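How to Test Whether a Machine Can Fold Your T-Shirts

Last updated: November 2019

People ask me whether a robot can do the laundry yet. The short answer is that a machine can fold a shirt if somebody else has done the hard part first. The longer answer depends on the shirt, the table and how patient you are. This page sets out the test I use, so you can run it on whatever arm, gripper or folding machine you have access to and get a result you can compare with mine.

What you need

– One short-sleeved cotton T-shirt, washed, with a printed or stitched front
– A table big enough to lay the shirt flat with room on all sides
– A cloth on the table, the busier the pattern the better
– Two grippers, or one gripper and a lot of time
– A notebook

Step 1. Set the table

Most lab demos use a bare table in a plain color. Homes don't look like that. Leave your usual tablecloth on. Lace is a good choice because it has holes, it slides, and a fingertip that presses too hard will pick up the cloth along with the shirt. Leave the curtains open too. Strong sun on a white shirt washes out the folds that a camera needs to find.

Step 2. Lay the shirt down face up

Spread it by hand for the first round. Put it at an angle to you and don't smooth it out completely. A few wrinkles and a folded edge are what you get in real life, and a system that needs an ironed shirt has failed before it starts.
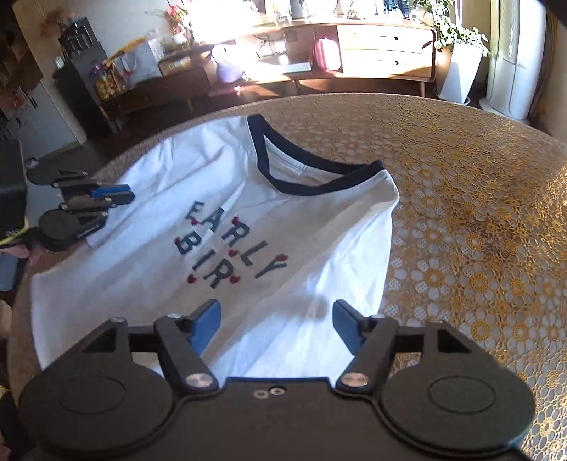
Write down where the collar is and which way the hem points before you begin. A dark collar on a white shirt helps a great deal, both for a person steering the grippers and for software. Plain white on white is harder, so save that for later rounds.

Step 3. Pick up one layer

This is where most attempts go wrong. A T-shirt is two layers of thin cloth, and for a normal fold you want both. For turning a sleeve the right way out you want only one. Bring the two fingertips down on either side of a small ridge of fabric, close them, and lift an inch. Stop and look. If the tablecloth came up as well, open the fingers and start again a little higher.

Soft pads grip better than hard ones. They also drag, so lift straight up before you move sideways.

Step 4. Fold the sides

With one gripper at the shoulder and the other at the hem on the same side, lift together and carry the edge toward the middle. Both have to move at the same speed. If one gets ahead, the shirt twists and you will spend longer fixing it than you did folding it. Repeat on the other side.

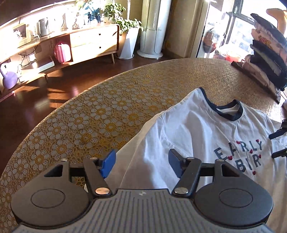 The shirt spread out on the lace cloth, with a stack of folded clothes at the far right.

Step 5. Fold the bottom up

Take the hem by its two corners and bring it to the collar. If the shirt is long, fold in thirds. Let go with both grippers at once. Pads tend to cling, and a slow release on one side pulls the fold open.

Step 6. Move it to the stack

Don't skip this. A folded shirt that can't be moved is no use to anyone. Slide one finger under, clamp lightly from above, and carry it level. I count the round as a pass if the shirt is still folded when it lands.

Scoring

Give one point each for a clean pick, two side folds that stay down, a bottom fold that stays down, and a move to the stack. That makes 4 points for a full round. Do 200 rounds if you want a number worth quoting. Fewer will still tell you where the trouble is.

My own log has 1,044 rounds in it with grippers worked by hand, and 793 of those got full marks. That is with a person doing all the seeing and deciding. When I let the Bitance software choose where to grab, it did well on shirts already laid flat and poorly on shirts dropped in a heap. I would not leave it alone with a basket.

So can they do chores yet? Folding from flat, on a good day, yes. Sorting, untangling and finding the shoulder in a pile are still jobs for a person.

Related pages

Matching socks with two fingers
Which pads for which fabric: notes from Ukia
Loading a dish rack, June trials
Shop-floor towel folding at Aydoğan

Comments (3)

Leena Koskela
Tried this with fitted sheets. Don't. T-shirts went fine after I slowed down the side folds.

Trina
Does the tablecloth need to be lace? Mine is vinyl and the shirt sticks to it.

Karla Quintero
We do step 6 with a thin board under the shirt and slide it off at the end. Is that cheating by your scoring? It saved us a lot of dropped shirts.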